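4.2 Collecting demonstrations in simulation

Each episode was driven by remote control, with the operator watching the wrist view.
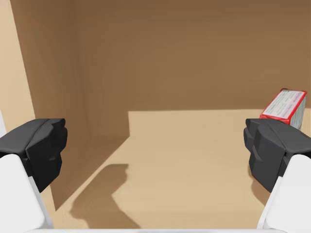
We were delighted by how quickly people got good at this. Precious Kekana and Tõnu Ķēniņš recorded 39 demonstrations in Flideck, and after the first seven they were lining up the open fingers in one smooth move (Figure 3). We kept the small corrections in the data, and we're glad we did!

Figure 3. Wrist view in Flideck: gripper open, small red-edged box at right, partly hidden by a finger.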